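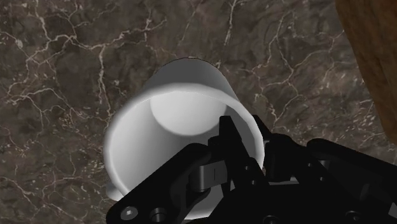 Norkbridge Climate and Energy Group
11/12/2023

What a turnout! The hall in Norkbridge was packed for our open meeting on the plan to reopen Grevness quarry, and people were still queuing to speak when we had to hand back the keys. Thank you to everyone who came, especially those who got the bus over from Camenzind and had to stand at the back.

The firm behind the plan, Rutent, wants to dig at Grevness for another 26 years, with lorries going down Mill Lane past the primary school. Our petition asking the county council to turn it down now has 946 names on it, and we only started in November!

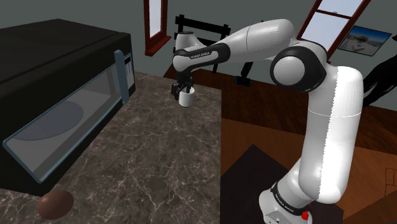

A white mug held above the counter by a robot arm.

Shalini Garg, who has led the campaign from her kitchen table, gave a brilliant talk on what the quarry would mean for the beck and the peat above it. She wants the council to ask for a full study of the water before any vote is taken, and 4 of the councillors in the room said they would back her. Two of them had been firmly on the fence until now, so this is really good news. 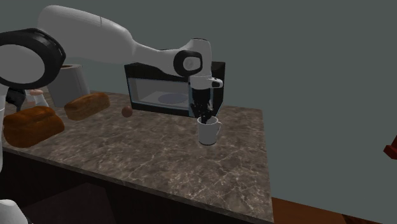
There were other voices too, and they got a fair hearing. Several people spoke about the need for jobs up the valley, and Shalini would like the council to look again at the old plan for a home insulation depot on the station site. We'll be writing to all the parish councils about that this week. If you can spare an hour to deliver leaflets in Grevness, please get in touch through the contact page. There are still 5 streets to do!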